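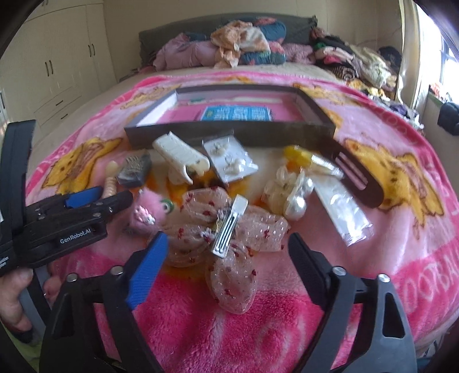

Bow with clip, box open, laundry pending.

I have a doctorate's worth of patience for hair accessories now, and no doctorate. Since the start of the year I have been spending my evenings teaching a robot to tidy them away. The robot lives in a lab I have never visited. My share of the work takes place at the foot of a bed, on a pink blanket with cartoon figures on it, holding one gripper in each hand like a lobster who has come to do the cleaning.

For those who missed the last post: you don't need the robot in the room to show it something. You hold the same sort of jaws it would have on the ends of its arms, you do the job with those, and the recording goes off to become somebody else's problem. I squeeze, the jaws close. I let go, they open. My wrists do what its wrists will be asked to do later. I had tried the other way, sitting at a desk in Clundonham and driving an arm by remote control, and it was like buttering toast through a letterbox. The arm was always slightly behind me and I was always slightly too far ahead of it, and between us we knocked over a great many cups.

So, hand-helds. You can feel what you're doing, up to a point. The point comes sooner than you would like.

The job on my sheet is called "accessories to box", which sounds like something a child could do, and a child could, in less time than it takes me to get the jaws lined up. You tip everything out in front of the box, you pick up one thing at a time, you put it in. Then you tip it all out again. My allotment for the project (it's called Cimness, and I don't know why either) was 351 recordings. I got through the first 50 believing I would improve steadily and finish early. I improved steadily until I became confident, and then I got worse.

Let me tell you about the bow. It is pale pink organza, sheer and glittery, with a metal alligator clip lying across the middle, and it is my nemesis. If you come at it by the loops, you get a mouthful of fluff and the clip slides off to the side. If you come at it by the clip, you have to turn your wrist until the jaws sit across it, and then your elbow is somewhere up by your ear. What works, for me, is to open the jaws as wide as they go, lower them over the middle with a puff of fabric either side, and close slowly. I mean properly slowly. My notes say "as if it were asleep", and I stand by that.

Then you have to do it differently next time. I resented this part for weeks. Once you have found the good way of picking up a bow, every instinct tells you to do it the good way for ever, and the instructions ask you to vary it. Turn the bow round. Put it nearer the box, further from the box, half under something. Come in from the left. The reasoning, which I accept on paper, is that a robot shown one bow in one place learns only about that one place, and will reach there with great conviction when the bow is somewhere else entirely. I have worked in offices like that.

The claw clip is easier, being stiff, though it likes to lie at an angle with its prongs pointing wherever you planned to put a finger pad. Anything in clear plastic wrapping is a nuisance. A card with pearly bits on it ought to be the simplest thing on the bed: flat, light, good edges. But on a soft blanket the edge sinks, and you end up pushing the card along like a very small snowplough. I've learned to let it ride up against a fold in the blanket and take it there. I was rather proud of that, until I read in the guidelines that they'd prefer me not to use the blanket. I have continued to use the blanket. If the robot ever meets a bed, it will thank me.

The fuzzy pink character with the green-rimmed eye gives me no trouble at all and I would happily do him all evening.

People ask whether I tidy the room first. I do not. The instructions say "a normal home setting", and I have chosen to hear that as a compliment. There is a heap of bedding up by the headboard and a long bank of clothes down the right-hand side of the bed, and all of it can stay. A robot that can only cope with a clear white table will be no use to me, and I imagine not to you either. I do sometimes think, around the tenth bow of the night, that in the time I've spent moving hairclips six inches I could have put every one of those clothes in the wardrobe. I then do an eleventh bow.

Things I'd pass on to anyone starting:

Do your left hand's share. I am right-handed and my left gripper spent its first fortnight hovering at the side of things like a guest who doesn't know where to put their coat. It can steady the box. It can hold back the plastic. Give it something to do from the first evening and it stops sulking.

Leave the mistakes in, if you fix them. I used to stop and start over whenever I dropped a thing. Then I was told that a drop followed by a calm second try is useful to them, possibly more useful than a clean one. A drop followed by swearing is fine too, apparently, as there's no sound. I asked twice.

Stop before your hand goes. The grippers aren't heavy when you pick them up. They are heavy later. My squeezes get lazy and I start letting go too high, so that things fall into the box when they should be placed there, and somewhere there may be a robot learning to fling jewellery.

Don't bring the task with you. Last week in the supermarket I approached a bag of satsumas from directly above with my thumb and one finger, and held it quite still for a second before lifting. The woman beside me moved her trolley.

I finish the last of the recordings in March, if the bow allows it. After that the sheet says "fold small towels", for which I've been sent no advice except that corners are difficult. I have a drawer of small towels that has never been folded by anyone, so at least we'll be starting level.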